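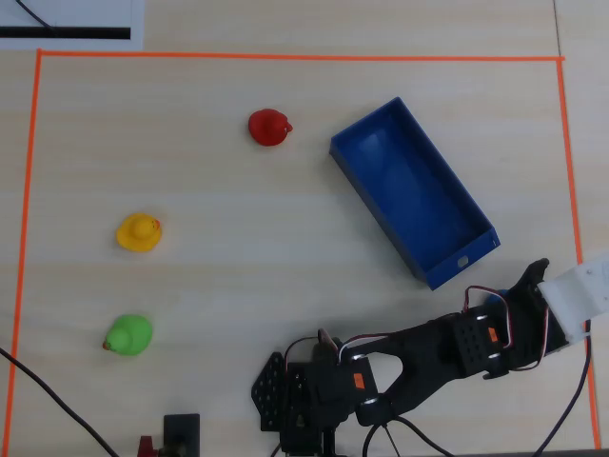 Ternow wants 1000 duck runs by the end of May

RANOVMONT – The small robotics firm Ternow has spent the spring teaching an arm to put rubber ducks in a tray, a job most toddlers pick up in an afternoon and then refuse to do again. The company says it needs 1000 good examples before training starts in earnest. As of Monday it had 37.

Each example is a short recording of the arm being steered by hand through one pickup, duck to tray, inside a taped rectangle. Red, yellow and green ducks all count the same. A run that ends with a duck on the floor is saved in a separate folder, which is filling up at a healthier rate.
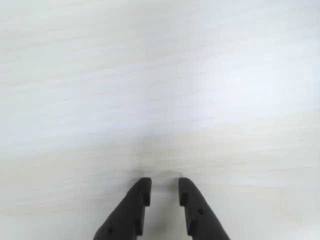

Operators work in 30-minute shifts, a limit brought in after the first week, when people began reporting ducks in their dreams. Between runs the ducks are moved and turned to face a new way, so the system can't simply memorize where they were last time. A view from the gripper is saved along with the one from over the table, and both go into the set even when there is little to look at but tabletop.

The software, called Cavine, is meant to end up sorting small parts for Guérin, a packaging company across the river that owns no ducks. Ternow says the ducks are a fair stand-in because they are round, slippery and cheap to replace.

Residents who would like to try steering the arm can sign up at the front desk. Training is free and takes most of a morning. Coffee is provided, and runs recorded by visitors will be checked before they join the other 37.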